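Tretorgate Council Transcripts: README

Welcome! Tretorgate is a collection of 600 transcripts of local council debates and candidate hustings from the towns of Kalolen and Lo, plus the radio interviews that went with them. I've wanted something like this for years, and it's lovely to see it in one place at last.

Each file is plain text, one speech turn per line, with the speaker's party in the second column. Independents are marked IND. Walk-outs and points of order have their own tags. 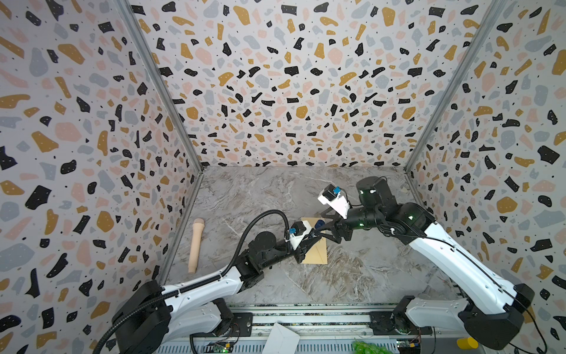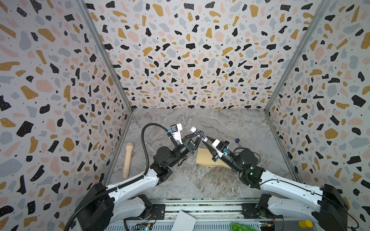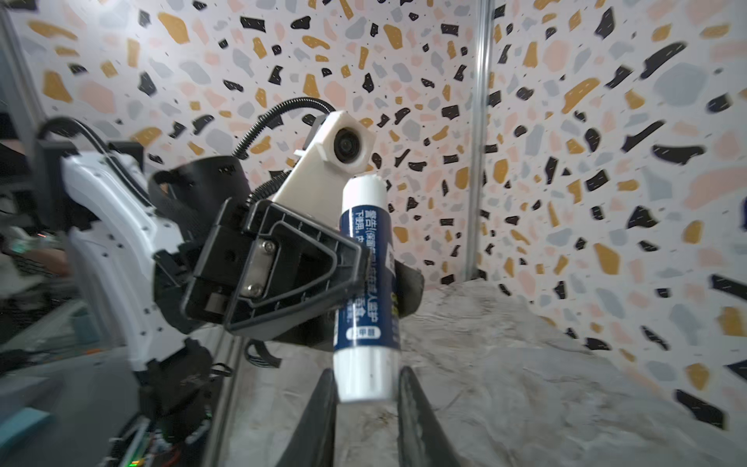
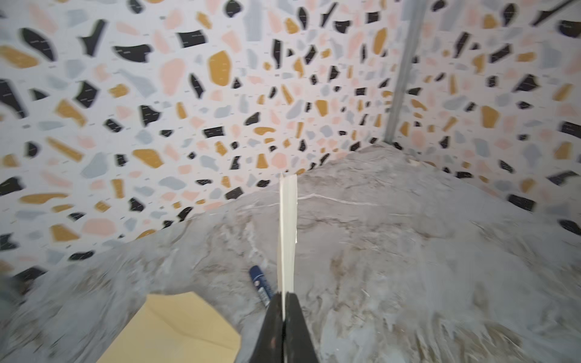

Party names are kept exactly as spoken, nicknames and all, and the list in parties.txt ties them together. Labels follow the same rule: if a councillor reads one aloud in Chinese, like the 警告 on the navy label of the white tube, we keep the characters and put the English after them in square brackets.

Known gaps: 23 January sittings have no sound after the break, and the Lo by-election hustings still need a second check.

Corrections are very welcome! Send them to Chin-lung Tam at Hitum, with the file name and line number.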